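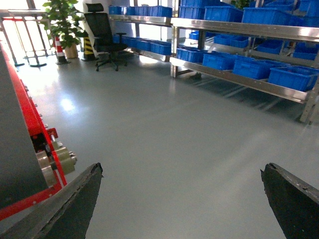 第四章 厂内物料搬运与输送

学习目标
理解物料搬运在生产系统中的地位；掌握连续输送与间歇搬运的区别；能够依据物料特性初步选择输送方式。

4.1 搬运的意义

物料搬运是指在同一场所范围内，以改变物料存放状态和空间位置为目的的作业活动。搬运本身不增加产品的使用价值，却占用工时、场地与设备。因此，工厂设计应在工艺流程确定之后，尽早对搬运路线作出统筹安排。

以Tetmont零件厂为例。该厂原有搬运路线全长1485米，工序之间多次往返。规划人员Azlan Rahman重新划分作业区后，路线缩短至650米，中转点由原来的16处减为九处。

4.2 连续输送

连续输送设备沿固定线路不间断地运送物料，适用于流向稳定、批量较大的场合。带式输送机是其中应用较广的一类，主要由输送带、滚筒、托辊、机架和驱动装置组成。

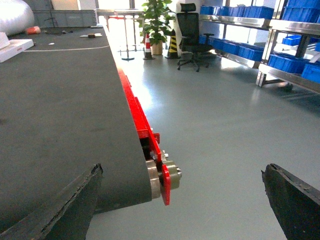

图4-1 带式输送机端部，可见输送带、红色侧边护栏与滚筒

选型时，应首先查明物料的单件质量、外形尺寸及每小时通过量。小件物料容易在输送带接缝或机架间隙处滞留，设计时须控制间隙尺寸。每小时通过量超过300件的线路，还应校核末端的承接能力，避免堆积。

思考与讨论
Tetmont零件厂缩短路线后，哪些工序仍宜采用间歇搬运？试说明理由。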